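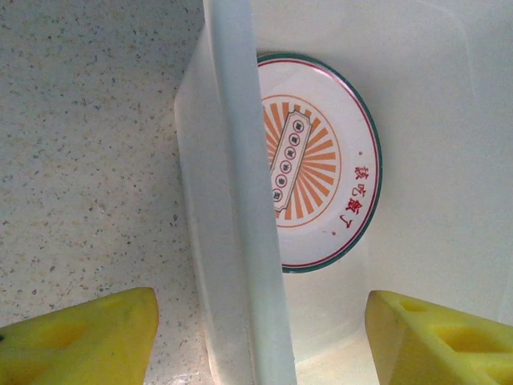 Section 4: Your first shift with the Giltusen arm

I wrote this part for the dish crew at the Kurkbridge kitchen, so it skips the wiring (that's Section 2) and gets right to the plates!

1. Wipe the counter, then start Cù, the control program, and pick "Plates."
2. Set one plate flat under the arm with open counter on all sides.
3. Press Teach and guide the fingers down until they straddle the rim.

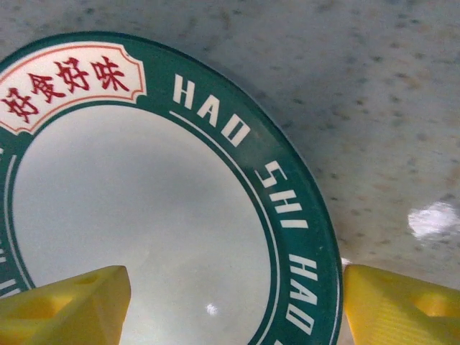 One reader at Skurkolari wrote back that step 3 ate up most of her first morning, and asked if she'd be timed on it. No, you won't! Take as many tries as you like. Cù keeps the last 20.

4. Set the grip to 241 and press Lift.

Caution: Keep your hands out while the amber light is on.

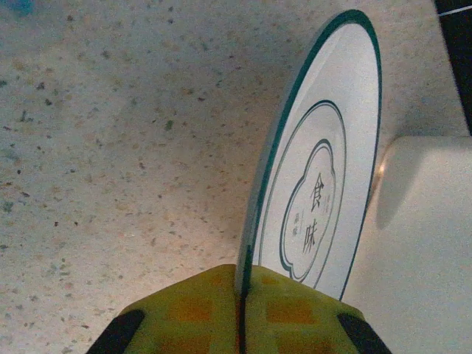 My own job looks pretty different now. I used to stack until my wrists ached, and these days I mostly watch, fix bad grips and decide what gets pulled for chips (I like that part a lot more). When I check a hold, I want the plate up on its edge with the rim pinched in the seam between the pads, like that green-rimmed one. If yours sits off to one side of the seam, hit Release and go back to step 3.

Note: Pads get swapped every 4000 lifts. Write the lift count on the shift sheet before you log out.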